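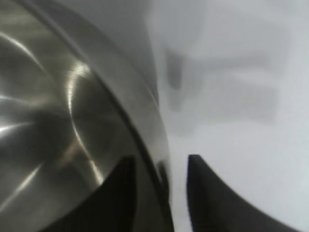
Menaka Sivakumar has cooked rice for other people for most of her working life, first in a canteen and now at Cerkel, the lunch kitchen she runs with Jhair Benavides. Before the spring they served 200 covers on a good day. When we spoke she was down to 50, all collected from the door. She measures into steel, always with a brushed finish and a rolled rim. "You can get your fingers under the lip when it's full of water," she says. "Glass is too heavy and plastic holds the smell of onions."

Her measuring cups are another matter.

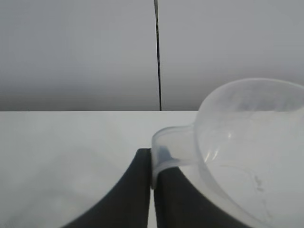
A frosted plastic measuring cup with a pouring spout.

"I don't mind plastic for dry things," she says. "I want a spout, and I want to see the level through the side." She levels rice with a shake – never a knife – and writes the amount on the order sheet before the next cup goes in.
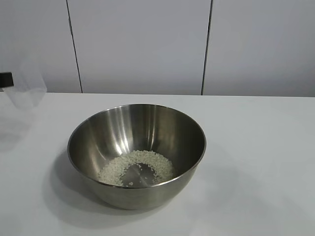 Uncooked white rice in the bottom of the mixing bowl.

For one person she starts with very little. "People see it dry and add more. Then they're eating it for three days." Benavides disagrees and cooks extra for frying. They have not settled it.

Does she pour slowly?

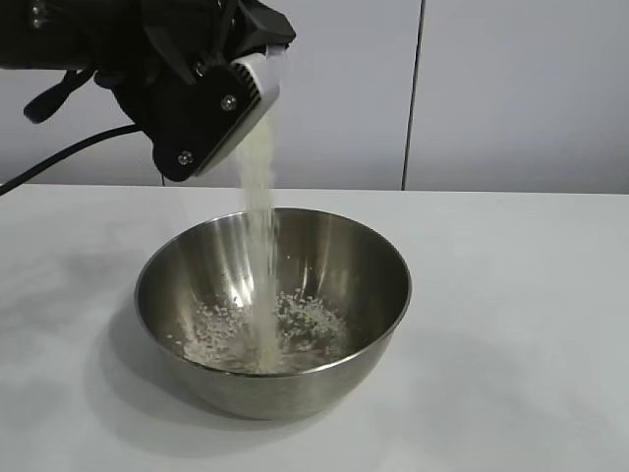
Rice going into the steel bowl.

"Steady, and low if you can. From high up it bounces, and I'm the one who sweeps." She washes it in the same bowl, changing the water until she can see the bottom. The kitchen goes back to five days a week in October.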